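Section 4: Setting up a webinar session in Kadent

Use these steps for any public session with more than one speaker. Small internal meetings can be set up from the Quick Meeting page.

1. Sign in to Kadent and open the Sessions tab. Select New, then Webinar.

2. Type the session title exactly as it should show on the registration page. The title can't be changed after the first person registers.

3. Set the start time and choose the host city. Kadent converts the time for each registrant, so leave the time zone out of the title.

4. Under Capacity, enter the number of seats. The standard plan allows 600. People who register after that go on a waiting list.

Note: Speakers and moderators don't use up seats.

5. Add each speaker by email address. Every speaker gets a private link and must open it once before the day of the session to test sound and video.
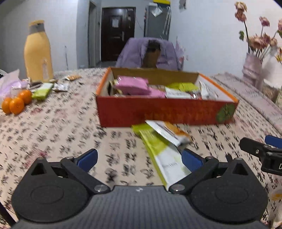

6. Open the Languages panel if you are offering interpretation. Add one channel per language and assign an interpreter to each. A channel with no interpreter stays hidden from attendees.

7. Set the practice room to open 30 minutes before the start. Attendees can't see or hear the practice room.

8. Select Publish. The registration page goes live within a few minutes.

Caution: Don't select Start Broadcast from the practice room until all speakers have muted their microphones. Recording begins at the same moment and can't be paused.

After the session, the recording and the attendance list are saved under Archive. Chat logs are deleted after 42 days, so download them first if you need them for a report.

For sessions run jointly with a partner university, write to Tanner Gosselin by Friday of the week before. Partner logos are added by hand.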